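Speaker notes, kitchen surfaces session, October
Bonifacio Requena (Remo Haslinger has the second half)

Slide 1. Start cold, no bio. Ask who has paid more than $140 for a tabletop because of the word "natural". Wait for hands.

Slide 2. The brochure talks about "honest grain". I've got doubts. Grain is a pattern, and patterns can be printed. Leave this one up and let them argue over whether they'd trust it from the back row.
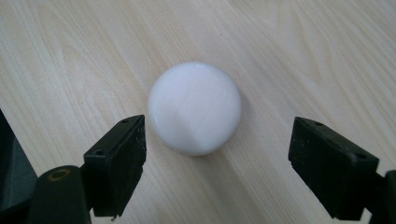 Slide 2: pale tabletop, small white dome.

The question is the surface under the white dome, and whether a finish like that suits a table people eat off. Zerier's rep told me it would outlast the house. Five years of what, I asked, and got a colour chart.

Slide 3. Light. Showrooms flatter everything. Tell the Wadis story (short version, Aidan has heard it). Point out that a bit of sheen at a low angle will show every smear of jam. 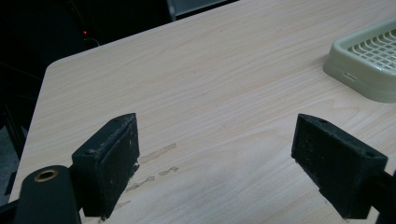 So before anyone signs, get down at table height and look along the grain. Run a thumb around the corner. If the salesperson gets twitchy, good.

Slide 4. Claims of 400 wipes "without dulling". Whose cloth? Which cleaner? I'd want to see the test, and Bovik hasn't sent it.

Water break, then hand over to Remo. Questions at the end, 19 minutes max.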